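Halonen Work Table, Light Wood Top

The Halonen is a plain rectangular table for workshops, classrooms and shared offices. It has a light top with a visible wood grain and four straight legs. We have sold it since the Altositz showroom opened, and apart from a change to the foot design it is the same table.

Size and weight limit

The standard Halonen is 70 cm deep. Two lengths are kept in stock and a third is made to order. The top is rated for an evenly spread load of 80 kg. Please do not sit or stand on it, and do not use it as a base for a bench vise. For a vise you want the Ukex bench, which has a thicker top and a cross rail under the front edge.

Top and finish

The top is sealed at the factory with 2 coats of clear matte lacquer. The lacquer is made for indoor use and will mark if a hot pan or a soldering iron is set down on it. Wipe spills with a damp cloth and dry the surface afterward. Scouring pads leave a dull patch that cannot be polished out.

Grain and color vary from one table to the next. If you are ordering several to stand side by side, put a note on the order and we will pick tops that are close in tone. We can't match a new table to one bought years ago — the older ones have usually darkened a little. 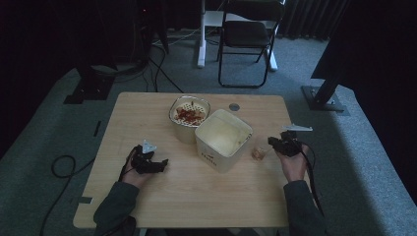
Light wood-grain top, on gray carpet.

Feet and floors

Each leg has a screw-in foot. The tables ship with hard plastic feet for carpet. Felt feet for wood or tile floors are in the small bag taped to the underside of the top. To level the table, turn the feet by hand with the table standing where it will be used. Do not drag a loaded table, especially over a carpet seam.

Delivery and assembly

The table comes flat in one carton with the legs packed separately. You will need the hex key in the bag and a second person to turn the table over. Tighten all the leg bolts again after a week of use. Replacement bolts and feet are sold by the set.

Orders from schools and offices go through Aliki Psarras, who can also quote for delivery above the ground floor. For spare parts and warranty questions, write to Tiina Oksanen. The lacquer is not covered by the warranty — the frame and legs are.

The next made-to-order run starts in November.

Last updated: 2021-10-13

Related items
Ukex bench
Halonen side table
Felt feet, set of four
Leg bolts with hex key

Didberg Furniture, Altositz showroom | Contact us | Copyright Didberg | Back to top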